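Review: Nelero tinted tumblers, mixed set

Product category: reusable drinkware, plastic
Reviewed by: Torben Lenz, Catering Supplies Desk
Checked by: Gunther Buschmann

Purpose of the review

The Catering Supplies Desk was asked in December to assess the Nelero tinted tumbler as a replacement for the glass tumblers in the staff dining room and the two meeting suites at Thibodeaux House. Breakages on the glass line had reached a level at which the cost of replacement could no longer be met from the ordinary budget. The desk considered the tumblers on appearance, handling, cleaning and storage. The supplier, Gudley, was informed that a review would be published and was given no sight of the text beforehand.

Appearance

The tint runs through the wall of the tumbler and leaves it translucent. Our order was made up of amber, pink and smoky grey. Of these, the grey was preferred for formal meetings and the amber for the dining room. The pink divided opinion and several colleagues felt that it belonged at a summer event. Water looks well in all of the colours. Tea and cola are difficult to judge in the amber, where the drink and the wall are close in tone, and staff pouring to a measure should allow for this.

Handling

The tumbler is straight-sided with a slight taper, and most users found it comfortable to hold. It is light in comparison with glass. When empty it may be knocked over by a sleeve or a tray edge, and we would not place it out of doors on a windy day without something in it. Once half filled it stands firmly. The rim is thin and pleasant to drink from, although two users remarked on a faint seam which we were later able to find with a fingertip on part of the delivery.

Cleaning

Tumblers were put through 54 cycles in the dining room dishwasher on the glassware programme. The colours held. A light haze appeared on the outside of the grey tumblers and was removed with a soft cloth and white vinegar. The circular base retains a little water when the tumbler is washed upside down, and racks should be tilted before unloading. Abrasive pads must not be used. One tumbler so treated was marked beyond use.

Storage

The tumblers stack, but they hold together if stacked while damp. We recommend that stacks be kept short and that paper be placed between tumblers held in long-term storage. The Komer crate already used for the glass line holds 35 tumblers standing singly, and no new crates will be required.

Findings

The Nelero tumbler is suitable for the dining room and for the meeting suites. It is not recommended for dinners at which wine is served, for which the glass line should be kept. The desk has approved a first order of 1000, in amber and grey only. The seam noted above has been raised with Gudley, and a reply is awaited.

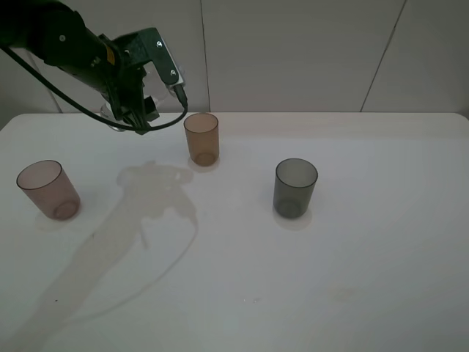
The amber tumbler stands towards the back of the table.
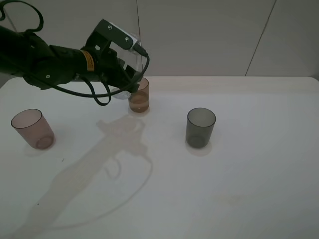
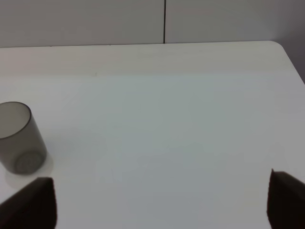 May the tumblers be used for hot drinks?

Hot drinks should continue to be served in the china cups. The tumbler has a single thin wall and no handle, and the desk has approved it for cold drinks only.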